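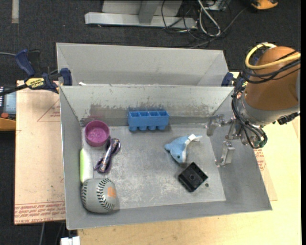 Tying a pulley rig for the beach (the way I do it, anyway)

I get asked about pulley rigs more than anything else, mostly by people who've just lost their third lead of the night on a snaggy mark. I tie mine at the kitchen table in February when the weather's too grim to fish, usually with the radio on, and I can knock out a winter's worth in an evening. Alun Landeg showed me the basics years ago and I've fiddled with it ever since!

What you'll need

Rig body line, 60lb or heavier
One size 4 rolling swivel
One strong bead and one softer one
A pulley bead, or a plain swivel if you haven't got one
A weak link clip for the lead
Hooklength line, 25lb to 30lb
A 3/0 or 4/0 hook
An impact shield or bait clip

Tying it

1. Cut 95 cm of rig body. I used to go longer but it was a pain to cast off shingle with a tide running up behind me.

2. Tie your weak link clip to one end. I use a five-turn grinner. Wet the knot before you pull it down (spit is fine, we're not proud) and go slowly, as heavy mono goes crinkly if you yank it.

3. Slide on the impact shield if you're using one, mouth facing back up the line so it'll take the hook, then the strong bead, then the pulley bead. The pulley has to run freely. If it sticks, swap it now and save yourself the bother later.

4. Slide on the softer bead and tie on the rolling swivel. That's the body finished.

5. Tie 50 cm of hooklength to the other eye of the swivel, then add your hook. I snell mine if I'm on big baits, otherwise a plain knotless knot does me.

6. Hook it up to the shield and hold the pulley bead up so the rig hangs as it would on the cast. The hooklength wants to be just tight. Too slack and it'll drop off mid-flight. If you're out by a bit, retie the hook end, it's quicker.

Fishing it

When a fish pulls on the hooklength, the lead gets drawn up towards the pulley and lifts clear of the rough stuff. Keep winding once you've started! Mabli Wynne stops for a chat halfway through every retrieve and leaves half her tackle out there.

Always use a shockleader, and check the knot every few casts. I coil my finished rigs and keep them in little grip bags with the hook size written on the front. Next I'll do the two-hook version for whiting, once I've found my small beads.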